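Vistberg Brass Loops

README for the second release

Vistberg is a collection of short brass recordings: cornet, flugelhorn, tenor horn, baritone, trombone, euphonium and tuba, all played dry in a small room and cut into loops and single notes. There are 439 files in this release. You can drop them into a sampler, use them to test a pitch tracker, or just put a tuba line under something that badly needs one (most things do!).

What's in the folders

loops/ holds the phrases, two or four bars each, sorted by instrument and then by tempo.
notes/ holds single notes, played short and long, soft and loud.
breaths/ is my favourite. Valve clicks, air through the horn, the little intake before a phrase. They make a programmed part sound so much more alive.
sheet/ has the written music for every loop as PDF and MusicXML.
index.csv lists the lot.

File format

Everything is mono WAV, 24 bit, 48 kHz. No reverb, no compression, no noise reduction. Peaks are left where they fell, so the soft notes really are soft and you may want to turn them up before you decide a file is broken. Loops are trimmed to the sample at both ends, but the tails live in a separate file with _tail on the name. Layer the tail over the start of the next pass and the join disappears.

Naming

A file name reads instrument, key, tempo, take. So cornet_Bb_096_t2.wav is the second take of a cornet loop in B flat at 96 bpm. Keys are concert pitch all the way through, even for the tenor horn. I went back and forth on this for weeks - brass players will grumble, keyboard players will thank me.
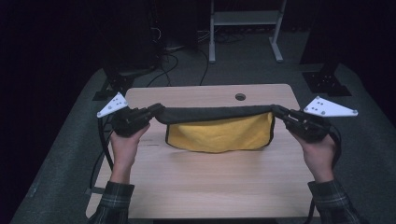
Miah Silton

Columns in index.csv

file: path from the top folder
instrument: one of the seven names above
key: concert key, blank for breaths
bpm: blank for notes and breaths
bars: 2 or 4, loops only
dynamic: p, mf or f
mute: none, straight or cup
source: where the tune comes from, if it comes from anywhere

That last column is worth a look. Most of the loops are new, but a handful are built on a quickstep from a handwritten band book dated 1846, and it is a cracking tune. The trombone part wanders off on its own halfway through and somehow gets home in time. Look for "quickstep" in the source column and play all the 112 bpm ones together. They fit!

Known problems

The flugelhorn notes above the stave are a bit sharp. I've left them as played, and there is a tuning offset in cents in notes/flugel_offsets.txt if you'd like to correct them.
Two of the baritone loops have a chair creak in bar three.
Low tuba notes marked p have an audible hum. Rolling off below 40 Hz helps with most of them.
There are no muted euphonium files yet. I don't own the mute.

Loading it into Lovix

If you use the Lovix sampler, open vistberg.lvx and the keys are mapped for you. Soft and loud notes are on velocity, breaths are down in the bottom octave. The release time is set to 2000 ms, far too long for fast parts but lovely on slow chords, so do play with it. For other samplers you'll need to map by hand from index.csv.

Changes since the first release

Added tenor horn and baritone.
Added the breaths folder.
Fixed the cornet loops that were labelled in written pitch.
Removed the cymbal crashes, they never belonged here.

Using the files

Put them in anything you like, paid or unpaid, and there's no need to ask. A credit to Vistberg is very welcome. Please don't repackage the raw files as your own sample pack. If you make a track with them, send me a link - I listen to every one, usually on a Saturday morning with the volume up.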